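How Does a Smoke Alarm Know?

By Laimutė Jõgi

Look up at your ceiling! Somewhere in your home there is probably a round white thing stuck up there, a bit like an upside-down saucer, and maybe it has a tiny light on it. It's a smoke alarm, and I think it's one of the cleverest things in the whole house. It stays awake all night while you are asleep, and it can notice smoke when there's only a little bit of it.

But how? It doesn't have a nose!

What is smoke, anyway?

Smoke looks like a gray cloud, but if you could shrink yourself down small enough to walk around inside it, you would see bits and pieces floating everywhere. There are specks of soot and tiny drops of tarry stuff, all drifting up on warm air. Warm air rises, and it carries the specks with it, so smoke heads for the ceiling first. Now you know why the alarm lives up there and not down by your sneakers.

The kind that uses light

Lots of smoke alarms have a little dark room inside them, called a chamber. On one side is a small light. There is also a sensor, a part that can tell when light lands on it. And the light and the sensor are not pointed at each other! The light shines straight past, and the sensor sits there in the dark seeing almost nothing.

Then smoke drifts in. The light hits the floating specks and bounces off in all directions, and some of it bounces right onto the sensor. Aha! The sensor sees light, and the alarm goes off.

You can see light bounce like this at home. When the sun comes through a gap in the curtains and you spot dust dancing in it, you are seeing light bounce off the dust and into your eyes. Your eye is doing the sensor's job (isn't that great?).
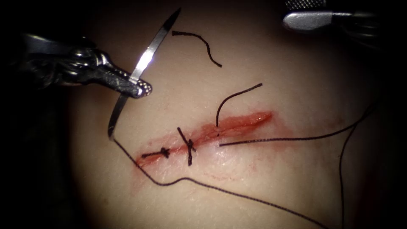 A curved needle and black suture thread over a synthetic skin pad.

The kind that uses electricity

Another kind of alarm has two metal plates inside with a gap between them, and a very, very small amount of electricity flows across the gap through the air. When smoke gets in, the specks get in the way and the flow drops. The alarm notices the drop and starts to shout.

This kind is very quick with fast, flaming fires. The light kind is quick with slow, smoky ones, like a cushion that smolders for a long time before any flames come. Some alarms have both kinds packed into one case!

Why is it SO loud?

Sound is air wiggling back and forth. The high beep of a smoke alarm can wiggle the air up to 3000 times every second, and it's meant to get through doors and walls and pillows. Kids sleep very deeply, and some kids don't wake up even when the alarm is blaring, so it's a good idea for your family to decide which grown-up will come and get you.

People who are deaf or hard of hearing can have alarms with a bright flashing light, or a pad under the mattress that shakes the bed. I tried one of the shaking ones at the Gesberg fire station in October and it nearly bounced me onto the floor! 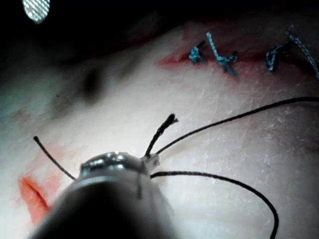

Most alarms have a test button, too, and a grown-up should push it once a month. Ask if you can listen, so you know exactly what yours sounds like. If it gives one little chirp every minute or so, that usually means the battery is getting tired. Tell somebody. Please don't climb up to fix it yourself!

What about burnt toast?

Toast smoke is still smoke, and the alarm can't tell it from any other kind. It just counts on you to have a grown-up check. They can open a window and fan the air, but the battery should stay in.

What do I do when it goes off?

Get low if there is smoke, because the cleaner air is near the floor. Go out by the quickest safe way. Don't stop for toys, or even for the hamster. Go to your family's meeting place (ours is the big mailbox across the street) and stay there. Once you're outside, call 911 or have someone else call, and don't go back in for anything.

Try it tonight: walk through your home and find every smoke alarm. Is there one in each bedroom? Is there one in the hall outside? Draw a map with the alarms marked in red and two ways out of every room, and stick it on the fridge!

Comments (3)

Arsen Lytvynenko
Read this with my daughter, who is eight. We found four alarms and one of them didn't beep when I pushed the button. New one going up tomorrow.

Sudheer R.
do the light ones work in the dark?

Laimutė Jõgi
Yes, Sudheer! They bring their own light with them, and it's always dark in the chamber anyway.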